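Chapter 7
One Cable, Several Opinions: Sound, Control, and the HDMI Port

After this chapter you should be able to:

Tell an ARC port from an ordinary HDMI port without crawling behind the television twice.
Explain to a customer why the soundbar turns on when the game console does, and stop it if asked.
Trace a missing-sound complaint to a setting, a socket, or a cable, in that order.
Adjust audio delay by ear and know when to leave it alone.
Draw a connection plan that another installer can read.

Words you will meet: audio return channel, CEC, logical address, physical address, passthrough, PCM, bitstream, lip sync, sink, source.

Before you start

Chapter 6 left the Hedlow household with a television on the wall, a picture on the television, and every reason to be pleased. They were pleased until the first evening. Then someone sat down to watch a film and found that the speech came out of the television, the music came out of the soundbar a moment later, and the volume buttons worked on whichever of the two you weren't trying to change.

Sooner or later you will get this call. It usually comes after you've been paid, and it usually starts with the words "I haven't touched anything."

Picture is easy, comparatively. It travels one way, from the box to the screen, and if it fails to arrive, everyone can see that it hasn't. Sound has a worse life. It may start in a streaming stick, go up to the television, get unpacked, get packed again, come back down a cable that was carrying something else in the opposite direction, and end up in a speaker that was expecting a different format. All of this has to happen fast enough that an actor's lips seem connected to his voice. Meanwhile each device on the chain is passing notes to the others about who is in charge.

A short history of too many cables

For years the usual arrangement was a pile of wires with colored plugs. Red and white for sound, yellow for picture, and later on red again, for a different purpose, in a set of three with green and blue. Students who learned the trade then can still find the right red in the dark. They will tell you about it.

HDMI put digital picture and sound in one cable, going downstream from source to sink. (Sink is the real term for the device at the receiving end. You may use it with colleagues. Customers hear it and look toward the kitchen.) This was a great improvement with one hole in it. If the sound began inside the television, from its tuner or its own apps, there was no way to send it out over HDMI to a better speaker. You ran a second cable, generally optical, and the customer asked what the little red light was for.

The audio return channel, or ARC, closed that hole by letting sound travel upstream along the same HDMI cable that was already there. It can manage two-channel PCM and the ordinary compressed surround formats. Its successor, eARC, has a good deal more room and can carry uncompressed multichannel sound and the high-bitrate formats found on discs. The two look identical from outside. The port is the same shape, the cable has the same ends, and the label is often printed in gray on slightly darker gray.

Most televisions have the return channel on one port only. It is worth repeating this to yourself on the drive over. If the customer has plugged the soundbar into the port next door, every light will come on, every menu will look sensible, and there will be no sound at all from the apps.

The notes being passed

CEC, short for Consumer Electronics Control, is the part of HDMI that lets one device boss another. Press play on the disc player and the television wakes up and switches to it. Turn the television off and the rest follow it into standby. Press volume on the television's remote and the soundbar obeys. Manufacturers have each given this feature a name of their own, so that when you ask a customer to turn on CEC they will look through every menu and report truthfully that it isn't there. Keep a list of the trade names in your kit, and add to it.

Every device on the CEC line takes a logical address that says what sort of thing it is. The television is 0. The audio system is 5. Playback devices take 4, then 8, then 11, and in the older versions of the standard that is your lot. A household with four streaming boxes and a disc player may therefore find that one of the crowd is deaf to commands, and that it's a different one each time the power goes out. You can spend an afternoon on this. Yiğit Dursun, whose bench notes are used all through this book, spent two.

Notice also that there's just one address for an audio system. A customer who owns both a receiver and a soundbar, and would like to keep them both connected "for flexibility," is asking two people to sit in the same chair. Pick one and turn CEC off on the other.

The physical address is a separate matter. It tells the television where a device sits in the tree of cables: which port, and which port on the box plugged into that port. Devices learn it from the connection itself. This is why moving a plug from one socket to the next while everything is running can leave the system convinced that the console has died and some stranger has moved in. Power things down at the wall first, wait a bit, and start the television before the rest.

What it costs to guess

Installers guess. The trouble with guessing at sound faults is that the first three guesses all involve buying something.

Take the job Bergþóra Skov was sent to while training with the Dönmez workshop. The complaint was crackling, then silence, from a Prukik soundbar. An earlier visitor had replaced the cable. A second had replaced the soundbar. By the time Skov arrived the owner had spent 800 dollars and was beginning to look at the television in a meaningful way. She opened the sound menu and found the digital output set to passthrough. The television was faithfully handing on a format that neither soundbar could decode. She changed the setting to PCM, the sound came back, and she spent the rest of the hour drinking tea and being asked what she charged.

PCM is the plain one. The television does the decoding and sends out a simple stream that almost any speaker will accept, at the price of losing surround sound over ordinary ARC. Bitstream, or passthrough, sends the packed version along and trusts the speaker to unpack it. When in doubt, start with PCM. If you get sound, the cable and the port are innocent and you can move on to the settings with a clear head.

Lips

People will put up with a surprising amount from a television. They will sit through dim screens, wrong colors, and faces stretched to the width of a tray. What they won't put up with is a newsreader whose mouth is somewhere else. We're all used to sound arriving a little late, as it does from the far end of a field, but sound that arrives early is something life has not prepared us for, and viewers object to it sooner.

Televisions take time to process a picture. A game mode takes less, a film mode with motion smoothing takes more, and the delay shifts when the customer changes from one to the other. Set your audio delay in the picture mode they actually use. Erdal Kahraman, who reviewed a draft of this chapter, once set a delay perfectly in the wrong mode and drove back to fix it, then found that the family had changed modes again in order to show him.

Work with a clip of someone speaking straight to the camera. Avoid dubbed films. You will laugh at this advice until you've spent a quarter of an hour correcting a voice that belonged to a different actor in a different country.

About the practice setup

The exercises use one television, one Vastis soundbar, two source devices, and a bag of cables of mixed quality. Label the bad cables and then have a partner take the labels off. Work through the exercises in a living room if you can borrow one. A bench is kinder to your back and will teach you almost nothing about furniture, long cable runs, or being watched.

Bring a flashlight, a small mirror, masking tape, and a pen that writes on it. The mirror is for reading port labels on sets already fixed to the wall. Take the packaging away with you when you finish, along with the twist ties, which otherwise get into the vacuum cleaner and generate a phone call of their own.

Warm-up

Do these before reading further. They are for discussion and have no tidy solution at the back.

Find a television you didn't set up. Locate its ARC port by label alone, and note how long it takes before you consider just trying them all.

Ask someone outside the trade to explain which remote they use for volume, and why. Write down the answer word for word. Bevan Whitcombe's students did this one August and collected 37 replies, several of which mentioned a son-in-law.

Sketch the path sound takes in your own home, from an app on the television to your ear. Mark each place where its format might be changed.

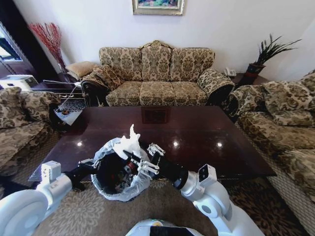 7.1 Finding the Right Port

Start at the television and work outward. Find the socket marked ARC or eARC, put a strip of tape on the plug that belongs there, and write the name of the device on the tape before you let go of it. If the soundbar has more than one HDMI socket, look for the one marked as its output to the television, which carries the same ARC or eARC label. Leave the other sources unplugged for now. With just these two connected, play something from one of the television's own apps, turn the volume up from the television's remote, and listen for where the sound is coming from.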